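The Gorier Glass Lid, After a Winter of Soup

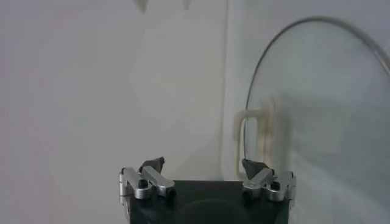 The lid. Big, round and see-through, with a slight haze to it.

I have been cooking with mismatched lids for most of my adult life. You know the drill: a cookie sheet over the stockpot, a dinner plate over the skillet, foil when things get desperate. So when my old enamel lid finally lost its knob in February, I went looking for one big see-through lid that would fit my two widest pans, and I ended up with the Gorier.

I ordered it from Krajčí, a little kitchen shop I like (they wrap everything in about a mile of paper, bless them). It took 11 days to get to me, which felt long when I was making chili under a pizza pan, but it came in one piece and that's what counts with glass.

First thing I noticed was the size. It's big! I live in an apartment with one decent cabinet, and I had to move the colander out to make space. If you have a hanging rack you'll be fine. I don't, so it lives on its side next to the cutting boards and I hold my breath every time I reach for one.

Now, the good part. I can see my food. I'm a chronic lid lifter, and my rice has suffered for it for years. With this one I just bend down and look. It does steam up once things get going, so for the first few minutes of a hard boil you're looking at fog, but turn the heat down and it clears enough to tell whether you've got a simmer or a mess. My onions have stopped burning, mostly.

The fit is great on my wide sauté pan and only okay on the stockpot, where it rattles a bit at a full boil. My friend Alžběta Slanina has the Flamari lid, which is heavier and sits quieter, but hers is a pain to lift with one hand and she paid a good bit more for it. I tried an Ititz one before this and sent it back, the knob got way too hot for me.

Cleaning is easy enough. Tomato sauce wipes right off the middle, but gunk does like to collect along the rim, so I go around that with an old toothbrush every couple of weeks. Water spots show up like crazy if you let it air dry. I keep a towel handy and try not to care too much.

I've used it in the oven twice, both times at 300 for a slow pot of beans, and had no trouble. The leaflet says to let it cool before it goes anywhere near water, so I leave it on the stove until after dinner.

Would I buy it again? Yep, for the sauté pan alone. I'd just measure the cabinet first. Four stars from me, and I'd go to five if they made it in a slightly smaller size for my stockpot.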